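Drallcombe Long Box, Second Edition: Storage for People Who Said They'd Stop at One Shelf

Posted 19/07/2018 by Leandro Garrido
14 comments | 32 shares

We sell comics, and for a long time we put them in whatever boxes the distributor had left over. Then the bottom fell out of a carton containing most of a run of Gallinia, on the stairs, on a Saturday, and we started taking cardboard more seriously. The Drallcombe Long Box is what we've used in the back room ever since, and the second edition is now in stock.

It's a box. I want to be clear about that before the adjectives start. It has a lid and you put comics in it. If you were hoping for something that would read them for you, so was I.

What's different this time

The first edition had hand holes punched so close to the rim that lifting a full box felt like picking up a toddler by the collar. Those have moved down and been lined with a folded flap, so the edge no longer saws at your fingers. The lid is deeper. The base is double thickness and folds in on itself, with no tape and no staples, and if you follow the printed arrows it goes together in a couple of minutes. If you don't follow the printed arrows, it also goes together, but inside out, and you'll have a plain brown box with the logo facing your comics. Lautaro Troncoso in our mail order department has built several of these and claims to prefer them.

The board is acid free all the way through. Some cheaper boxes are only coated on the inner face, and the coating wears away where the books rub. You may feel that your complete set of a canceled crossover from the nineties doesn't deserve this kind of care. That's between you and the crossover.

How much it holds

Up to 321 single issues, bagged and boarded. That's our own figure, reached by loading one until the next issue started to bend. The manufacturer's leaflet gives a rounder and more cheerful number, which I assume was reached using very thin comics and a strong thumb. Leave a little slack at the back. You want to be able to flip through, and books packed tight pick up spine creases every time you pull one out.

Where to keep it

Off the floor, first of all. Basements flood and they never pick the box of duplicates. Attics cook. A closet on an inside wall is about as good as most of us will get. Keep the stack away from radiators, sunny windows and anything in the kitchen that gets hot, however handy the top of that cupboard looks.
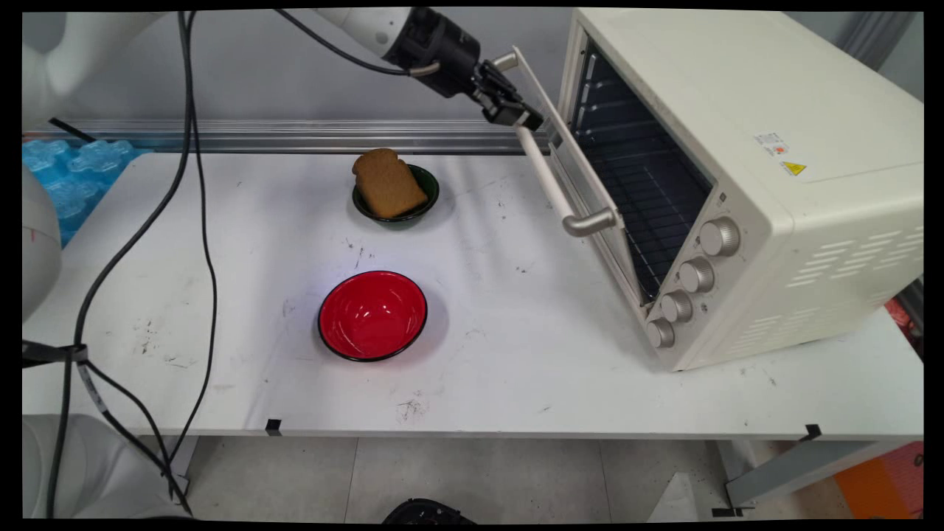 Stacking

The board will take a stack of four full boxes. We tried five and the bottom one developed what Mireille Pruvost, who does our ordering, called "a waist." Put the heaviest at the bottom and turn every box so the label end faces out. People skip the labels, and then they own a wall of identical white rectangles and buy the same issue twice. As a business we have mixed feelings about discouraging this.

Each box comes with 8 divider cards with tabs. They're taller than a standard bag and will take pencil or marker. Extra dividers are sold in packs, and you will need extra dividers.

What it doesn't fit

Magazine-size books, treasury editions, and most of the Benítez hardcovers, which are a strange shape and don't fit anything else in my house either. Golden Age books will go in but lean a little, so use a wider bag. For trades, buy a shelf.

Ordering

Sold flat, in singles or in a bundle of four. The bundle costs less per box and arrives in a carton that is also, for the record, a decent box. We have 400 in this delivery, and Ginus, who make them, tell us the next lot is expected after the summer. They said the same last summer.

Store pickup is free. If you're picking up a bundle, it fits across the back seat of a small car but not on a bicycle, as Facundo Ledesma was warned at the counter and again at the door.

Returns are fine if the box hasn't been folded. Once it's been folded, it's yours, arrows or no arrows.

Related items

Drallcombe Short Box, Second Edition
Divider cards, tabbed, pack
Bags and boards, current size
Bags and boards, Golden Age size
Review: Gallinia, the Collected Early Issues, by Nelu Mihăilă
Box labels, peel-off (back in stock)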